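4 min read

The woman at the Plilano markets had told her that a green one would ripen in the bowl if she left it next to the kiwi. She did not believe this. She had been told the same thing about avocados, and about men, and she'd thrown out a fair number of both.

Still, she had bought it. It had cost 3 dollars for one piece of fruit, a great smooth green thing going yellow, squarish as though it had grown up in a box, and the woman had wrapped it in newspaper like a vase. "Two days," she'd said. "Put it with its friends."

The bowl was her sister's fault. It was cream coloured with a yellow bottom and a cartoon printed on it, and it had come from Fondum in the year her sister gave everybody crockery. You couldn't see the cartoon when there was fruit in it, and she had always counted that as the main argument for buying fruit. Now the bowl was down to one orange, and the characters grinned up around it as if they'd had a win.

She read up on the matter, at the kitchen table, in her dressing gown. The Takden fruit growers' newsletter said to use a paper bag. A column on the back of the same newsletter said paper bags were nonsense and recommended a sunny sill. A website run out of Yaman said neither method worked unless you whispered to the fruit, and had 34 comments underneath, most of them grateful.

"Rubbish," she said to the orange.

She was not a person who fell for things. She had not fallen for the copper bracelet or the magnetic insoles, and when her neighbour put a bottle of water on the lawn to keep the dogs off she had stood at the fence and watched a kelpie make use of it. What she wanted from a piece of fruit was some evidence. So on the first night she put the green one on the table, outside the bowl, with the kiwi beside it, and wrote the date on the back of an envelope: June 3, 2023. Under it she wrote "hard as a cricket ball" and underlined the word hard.

In the morning it was hard as a cricket ball.

She moved the kiwi closer. That was hardly science, she knew, but the kettle was on and there was nothing else to do while it boiled. The kiwi was supposed to be giving off some sort of gas. She put her nose down to it and smelled the tablecloth.

By the second evening the thing had not changed colour, or it had changed so slowly that she could not swear to it in court. She held it to the lamp. There were dents in the skin she didn't remember, little nicks all over, and a brownish groove up one side. She might have made those herself with her thumb. That was the trouble with checking. Her mother used to open the oven on a sponge every few minutes and then blame the flour.

She rang her sister, who was delighted to be consulted.

"You've got it on the table? It has to be in the bowl."

"Why would the bowl matter?"

"It's a good bowl," her sister said.

She let that go by. There had been a melon, back in May, that her sister swore was perfect, and it had tasted like a wet envelope. Neither of them had mentioned it again. She said goodnight, went back to the table and picked the green fruit up, and for a while she held it over the rim, next to the orange, without letting go of it.

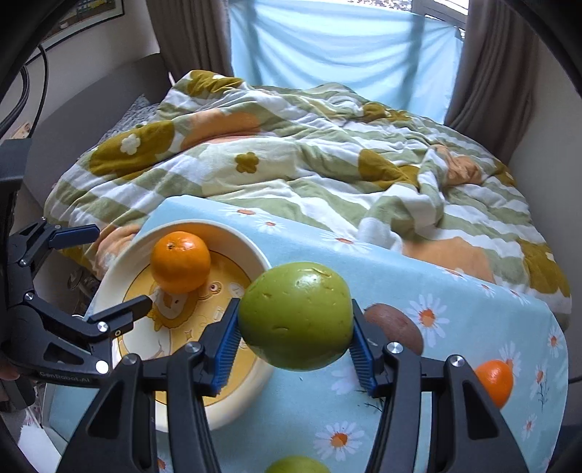 Does a hard fruit ripen faster beside a kiwi?

It depends on the fruit, and plenty of them stop for good once they're picked, however nice the company.

She had found that answer at last in a library book with a cracked spine, and it pleased her more than the fruit was likely to. It was dry and it promised nothing. She read it twice, the second time aloud, and then she put the green one in the bowl anyway – on top of the cartoon, where it covered most of a face.

On the third day she cut it open. She gave it no speech. Inside it was paler than she'd expected and a bit woody towards the middle, and the first slice made her eyes water. The second was better. She ate it standing at the sink, with salt, and thought it was possibly sweet, or possibly she was hungry.

On the envelope she wrote "inconclusive". Then she peeled the kiwi, which was ready, and had been ready the whole time, and she put the markets down on her list for the weekend. She'd get two this time and keep one in the laundry, well away from everybody, and she'd be having a word with that woman about the price.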